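Not Yet the Washing-Up: Where Household Machines Stand

By Marlene Bragança
May 22, 2025

The household robot has been promised for so long that many readers will have stopped listening. Machines weld, sort parcels and milk cows, yet the ordinary kitchen remains largely a place for human hands. This spring the Hotton Institute set out to measure how wide the gap still is, using simulated rooms in which a two-armed machine is asked to tidy, fetch and wipe down.

The institute's home chores programme is led by Natanael Vasconcelos, who came to it from warehouse automation. In a warehouse, he notes, the shelf is built to suit the machine. In a home, the machine must accept whatever it meets: a stone worktop, a narrow gap beside a wall, a bottle pushed to the back of the counter.
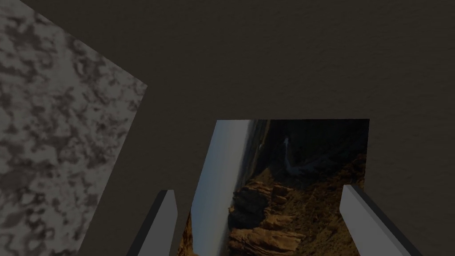 The programme set 50 chores, each short enough to be finished by an adult in a few minutes. They were drawn up by Tamsin Partington, an occupational therapist, from the tasks her patients most often ask for help with. Picking up a small object and placing it elsewhere appears again and again in her list. So does reaching past one thing to get to another.

Results were mixed. With a single object on a clear surface, the control software, known as Pemari, succeeded in 83 of every 100 attempts. When the same object was placed among others, the figure fell to 22. Most failures were small ones. The fingers closed a little early, or the forearm touched a neighbouring item on the way in.

Mr Vasconcelos regards the second figure as the more useful of the two. "A family does not clear the counter before asking for help," he said. "The clutter is part of the job."

Simulation has obvious attractions for work of this kind. A dropped cup costs nothing, and a room can be altered overnight. It also has limits. Friction, soft packaging and spilt liquid are all hard to reproduce faithfully, and a method that performs well on a rendered worktop must still be proved on a real one. The institute intends to begin physical trials in September at a test flat in Dhillon Street.

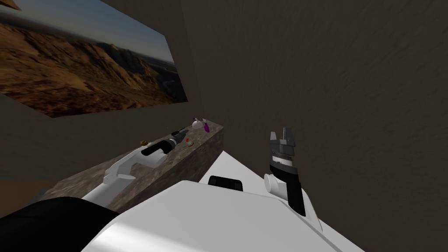 On the Shop Floor

Retailers face a related question. Nokum, a regional chain of household goods shops, has 121 branches and spends a considerable share of its staff hours on returning misplaced stock to the shelf. Its operations director, Adalberto Quintana, has followed the chores programme closely and has lent the institute measurements of his aisles.

His requirements are modest. He would like a machine that can lift a spray bottle from the wrong shelf and set it upright on the right one while the shop is closed. Speed matters little at that hour. Reliability matters a good deal, as a bottle knocked over at night is a wet floor in the morning.

Odair Caldeira, who represents shop workers in the region, does not object to such a machine in principle. He asks that staff be consulted before any trial begins, and that the hours saved be returned to customer service. Nokum has agreed to the first request and is considering the second.

For the home, Ms Partington advises patience. Several of her patients would accept a slow machine, provided that it could be trusted near a hot drink or a glass. None of the chores in the present set involves heat or blades, and the institute has no plans to add them before the physical trials have been reviewed.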